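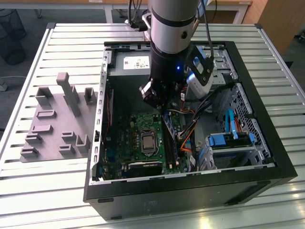
Desktop tower on its side, panel off

Havberg resort fee and the arcade hall

skekonside46
Booked 4 nights at the Havberg from October 3, 2026. The rate looked fine until the resort fee showed up at checkout, $46 a night. Does that include the arcade or just the pool and gym?

Briggs
Pool, gym and wifi. The arcade is a separate card you load at the desk. We put $102 on ours and the kids went through it in two evenings.

lsakalauskas
Not quite right. If you book direct you get a small arcade credit per stay. It was on my confirmation, under the room details.
– Laine Sakalauskas

Briggs
I booked direct in the spring and got nothing. Maybe it's only for tower rooms.

lsakalauskas
Could be. Ours was 741, in the tower.

premari_fan
I'd skip the Havberg and stay at the Premari. Rooms are older but there's no fee, and it's a short walk to the same shows.

Briggs
The Premari pool closes early and the elevators are slow. I'd pay the fee.

premari_fan
We don't swim, so that never mattered to us.

skekonside46
Thanks all. Mine is a tower room, so I'll call and ask about the credit. Keeping the booking for now – the dinner show tickets are tied to it.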